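## The Long Count at Dreltov

Residents of Dreltov have paid for their household waste by the sack for 13 months, and the town council regards the arrangement as settled. Other towns in the district are studying it closely.

Under the former system, every household paid the same annual charge regardless of what it threw away. The charge was simple to collect, but it gave a retired couple no reason to set out less than a family of six. The council voted in October to replace it with prepaid sacks, sold at the Pukiner grocery and at the town hall counter. Paper, glass and metal are still collected free.

The plan covers 1,864 households. According to the council's annual report, residual waste fell by 30 percent in the first year, while the weight of recycled paper rose. The cost of collection fell more slowly, as the trucks must travel the same streets whether they are full or half empty.

Enforcement has been light. The council issued 53 written notices, most of them for sacks left out on the wrong evening, and no fines. Shops have adjusted as well. The bakery on Ostapchuk Street stopped supplying plastic carriers in the spring, and cloth bags are now the usual sight at its counter.
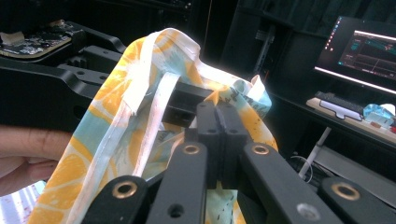
Svyatoslav Hnatiuk remains unconvinced, and told the council that the price of a sack weighs most heavily on families with infants, who cannot reduce what they discard. He asked for an allowance of free sacks until a child's third birthday.

The council has agreed to consider the request with next year's budget. Neighboring Zarkadside, which adopted a similar charge, already grants such an allowance on presentation of a birth certificate.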